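Home Features Work Play Archive Subscribe

Filed under: The Way We Work

The Desk That Isn't a Desk

By Kirsten Lachance

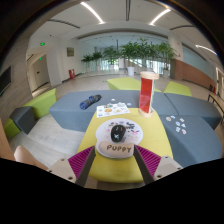 A yellow stool top, a mouse and a pad that says PUPPY.

My grandmother wrote every letter of her life on a breadboard. She had a perfectly good desk in the front hall, with a lamp and a blotter, and she walked right past it to sit in the armchair by the stove with the board across her knees. I thought about her all through this past year, while I was going into other people's homes and asking them where they really do their work.

I started in March, after the furniture maker Fairweather shut its desk line and a friend there told me the warehouse was full of beautiful, unsold desks. Meanwhile everybody I knew was busier than ever. So where were they all sitting? I put a short notice in this magazine asking readers to write in, and 636 of you did. I read every letter, most of them twice, and I had the best time doing it!

You work on ironing boards (so many ironing boards, and such loyalty to them). You work on washing machines, on window sills, on a closed piano. A tax preparer wrote from a canoe turned upside down in his garage. A woman who translates cookbooks has used the bottom stair for 22 years, with her dictionary on the third step and her coffee on the fourth, and when her family moved she turned down one house because the stairs were too steep to type on.

What I love about these letters is how much thought is in them. People know the exact hour the sun gets to the arm of the couch. They know which kitchen chair can take a cushion and which one tips. One reader sent me a floor plan of her apartment with her day drawn through it in red pencil, starting at the counter at six and ending on the bathroom floor, where the tile is warm from the pipes and her calls sound, she says, "like I'm in a cathedral."

A short history of the lap

The big, fixed desk is younger than you might think as an ordinary household thing. For a long time, paper went wherever the light and the heat were. People wrote on sloped boxes they could carry from room to room, with the ink and the pens shut up inside, and they opened them on a table or a bed or their own knees. I tried one for a week, a walnut box on loan from a dealer, and I can report that it is a wonderful object. It smells like pencils. You lift the lid and your whole job is in there.

Mio Oda restores them. Her shop is on the second floor above a shoe repair place, and she had nine in pieces on the day I visited, with the hinges laid out in muffin tins. She charges $900 for a full restoration and has a waiting list that runs into next summer.

"People think they're buying an antique," she told me, rubbing at an ink stain with her thumb. "Then I get a postcard that says they took it out to the porch. They take it everywhere. One man does his crossword on it in the car while his daughter has swim practice."

She showed me a box where the green cloth had worn through in the shape of a forearm. She'd been asked to replace it and had talked the owner out of it. I would have done the same.

Who gets a room

There is a harder side to all this, and plenty of letters went there. A breadboard on the knees can be a choice, and it can also be what's left after everyone else in the house has been given a door to close. A nurse studying for her exams told me she learned the whole circulatory system in a parked car. A father of twins does his payroll on top of the chest freezer after nine at night, standing up, in a coat.

Our backs have opinions, too. The physical therapists I called were kinder about the couch than I expected. They all wanted people to get up more often and to put something under their feet, and one of them admitted she was talking to me from a beanbag.

Some towns are trying to help. The old Grusetti pasta factory, near me, opened its upstairs hall as a free reading and working room this spring, with long tables and a rule about phones. I went on a Tuesday and it was packed by ten. Half the people had ignored the tables. They were on the wide window ledges with their shoes off, papers spread over the radiators, as happy as cats.

I have a desk now, by the way. Fairweather was practically giving them away, and mine came home in the back of my neighbor's truck. It has two deep drawers and a brass rail, and it holds my houseplants and the mail. I wrote this on the porch steps, with my grandmother's breadboard across my knees and a dish towel under it to stop the sliding.

COMMENTS

stairsitter: Fourth step here, and I would never put coffee above the dictionary. That woman is braver than me.

Del R.: My dad ran his whole plumbing business off the top of a chest freezer. He kept the invoices in a cookie tin on top and the stamps in his hat. Loved this piece.

wrenhollow: Does Mio Oda take boxes by mail? Mine has a split lid and a lock with no key.

Paula in 2B: I read this lying on the rug with my laptop on a phone book. Yes, I still have a phone book.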